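The Bricks Are Taking Over (and I'm Fine With It)

So the big bricks are out again. I'd packed them away in September, fully intending to pass them on to my cousin in Torstead, and then I opened the tub to check that everything was in there and that was the end of that plan. I don't know what it is about oversized bricks. The small ones I can resist, the small ones hurt my feet and get into the vacuum, but the chunky ones I just want to pick up and push together while I'm supposed to be doing something else.

A few of you asked after the last post whether I ever finished sorting the mixed lot I bought in Naltport. Ha. No. The lady selling it had written 382 pieces on the lid in marker and I took her word for it, because I was not going to stand in a parking lot on a Friday evening and check. It has been sitting in the hall closet next to the winter boots ever since, and every so often I drag it out, do one handful, feel very accomplished and put it back.

What I have done is think way too much about how to line things up before building.

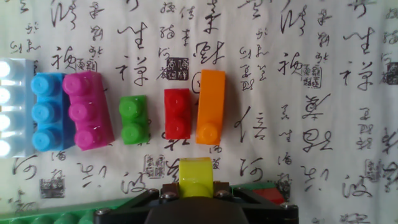 My old friend Jonas Schwaiger is a strict by-color man. He keeps every color in its own jar and he'll tell you about the jars whether you ask or not. I tried it for a couple of weeks and it drove me up the wall, because when I'm building I'm never hunting for "a green one", I'm hunting for a short one to fill a gap. So now I go by size and let the colors fall where they fall. Blue and magenta are both three-stud bricks, so they get to be neighbors, and then the green and the red can sit together as the little two-stud guys. I love that magenta next to the blue, by the way! I would paint a bathroom in those two if I thought I could get away with it.

The other thing I've come around to is putting something under the bricks. For years I worked straight on the table and everything skidded, plus the noise, my goodness, the noise. A piece of cloth fixes both. I also like having some pattern to look at - plain white makes me feel like I'm at the dentist - and calligraphy is perfect because it's black and every brick color shows up against it. If you go looking for fabric, the remnant bin at Veloso is where I always start, and go early, the quilters are fast.
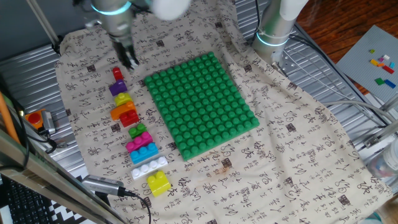
Building on a baseplate took me a while to get used to, I'll admit. I used to just stack upward from whatever piece was at the bottom and then wonder why my towers leaned. Now I want all my pieces waiting down one side and the plate clear in the middle, and a big green one like this gives you so much room that you can change your mind three times and still have somewhere to put a house. The odd shapes are the ones I plan around. That orange arch wants to be a doorway or a bridge, no question, and the purple one with the slope is a roof if I ever saw one. Everything else is wall. The long white block I'd save for going across the top of something.

I did try drawing a plan first, once, on graph paper, with a ruler and everything. I got as far as the garage. It was a very nice garage, but by then I'd used up the whole evening and hadn't touched a brick, so the graph paper went back in the drawer.

Oh, and storage, which somebody asked about in the comments. I use the flat Giller tubs with the snap lids, the ones that slide under a couch. I have 2 and need more. The tall kind looks nicer on a shelf but the piece you want is always at the very bottom, and then you tip the whole thing out and there goes your afternoon. Baseplates go in standing up along the side.

Next time I'll try to have a finished house to show you, or at least the first floor. And if anybody has a good way to get old sticker glue off of bricks, please leave it in the comments, I've got a whole bag of sticky ones from that Naltport box and I'm running out of patience (and dish soap).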